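Varnlow yard prepares survey ship for handover

The survey vessel Jin is due to leave the Varnlow yard at Flatgate once harbour trials are complete. Honeylyn Bautista, who leads the trials team, set out the remaining work in an interview on 2026-02-13.

Ms Bautista confirmed that the main engines were started alongside in January and that the ship will carry a trials crew of 18 when she first goes to sea. "We have 16 items open on the acceptance list," she said. "Most are matters of paperwork. Two concern the steering gear, and those must be closed before we sail."

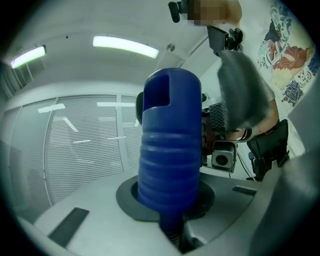 Reading time: 2 minutes

The Jin was ordered to replace the Traststead, an older ship used for mapping the seabed and for supporting naval divers. Asked whether the crew would transfer directly, Ms Bautista said that 19 sailors had already begun courses ashore and that others would follow when the Traststead is withdrawn.

Jonalyn Aquino, responsible for the sonar fit, described the change in equipment as considerable. "The old ship had to slow down to get a clean reading," she said. "We expect the new hull to be quieter, but I will not give a figure until we have measured it in open water."

The sea trials are planned to last six days. They will cover speed, turning, anchoring and the launch and recovery of the survey boat. Ms Aquino said that a second period at sea would be arranged if the weather prevented the sonar runs.

On the cost of the programme, Ms Bautista declined to comment, stating that the matter rested with the customer. She added that the date of the naming ceremony had been agreed with the customer and would be published by the yard in due course.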